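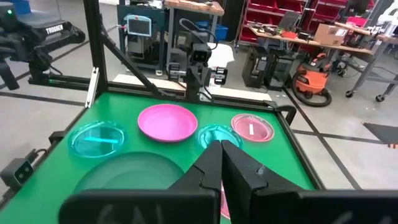
Should the person driving the arms do every demo the same way? For the first batch, yes, keep it boring: same grasp, same side of the dish, same order. Once the policy can do that much, start mixing it up on purpose, a bit at a time.

That's the short version for whoever asked on the Cuvosow list last night and got pointed over here. The long version is below, as a reply to the message that started all this. Sorry for the length, I had coffee at 9 pm like a fool.

> Hi all, new to the list. We're a small group at Drasia and we've
> been collecting demos by remote control for a dish sorting task
> (plates, bowls, little dishes, small things sitting in some of
> them). We have 1220 episodes so far. The policy picks up the
> plates fine in most spots but it hovers over bowls forever, and
> then either closes on nothing or knocks the bowl sideways.
> Two questions. Do we just need more data? And is it worth having
> one person do all the driving, or should we share it around?
> Our drivers are getting pretty bored, to be fair to them.

Welcome! I've been through nearly this exact thing at Hosgate, hovering and all, so here's what I'd try before you record another thousand.

First, watch your own bowl demos back at normal speed. I bet your drivers hover too. Mine did. You bring the arm down over the rim, you can't quite judge the depth through the camera, so you stop and think, and maybe you wiggle a bit. To you that's two seconds of being careful. To the policy it's a whole lot of samples that all say "when you're above a bowl, stay put." It learned what we showed it, the poor thing. I pulled every episode with a long pause over the rim and retrained on what was left, and the hovering mostly went away with less data than I started with. We'd had 3200 episodes and I was quite proud of that number, so it stung a little.

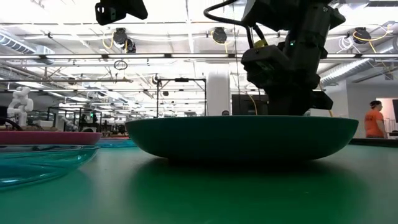
Bowls are worse than plates for this, by the way, because you've got a choice to make. Pinch the near side of the rim? The far side? Come straight down or tilt the wrist? If one driver always goes left and the other always goes right, you can get a policy that splits the difference and closes on the air in the middle, which sounds an awful lot like your "closes on nothing". So pick one grasp for bowls, write it on a sticky note and put it where the driver can see it. We settled on the side nearest the arm doing the picking, gripper only half open on the way down. The half open bit matters if you have other dishes crowded in, as a wide gripper will happily shove the neighbour out of the way.

On who drives: I'd share it, but not on day one. Have your best driver record a short set, let everybody else watch it, then have each person practise with recording off until their runs look like that. I ask for 16 clean practice runs before anything counts. People grumble, then they get to 7 or so and can feel the difference themselves. Some of the smoothest driving I've seen came from people who'd never touched a robot before and hadn't picked up any habits from game controllers.

And please let them take breaks! Bored drivers get sloppy in a really particular way: they stop resetting the table properly. The plates creep back to the same spots every time, and your random layouts aren't random any more. We shuffle from a printed list now. It's dull but it works.

A few smaller things, in no order:

- See-through dishes. If you have any, check what they look like in the wrist view under your actual lights. Ours nearly vanished against the table at some angles. If the driver can't find the rim on screen, I wouldn't expect the policy to.

- Make drivers use the camera views, no peeking over at the real table. Otherwise they're acting on stuff the policy never gets to see.

- Keep some recoveries. If the bowl slips and the driver calmly goes back for it, that's a good episode. If the driver panics and flails, bin it.

- Guiding the arm by hand instead of remote control: we tried it with the Beneš rig for a couple of weeks. Lovely for showing the wrist angle, but our hands kept getting in the shot, so we only use it for teaching new drivers now.

How are you splitting up the episodes, one dish each or the whole table in one go? If it's the whole table, I'd look at where in the order the bowls come. We always left them for last, and our drivers were tired by then.

Happy to share the reset list if it's any use, it's just a spreadsheet.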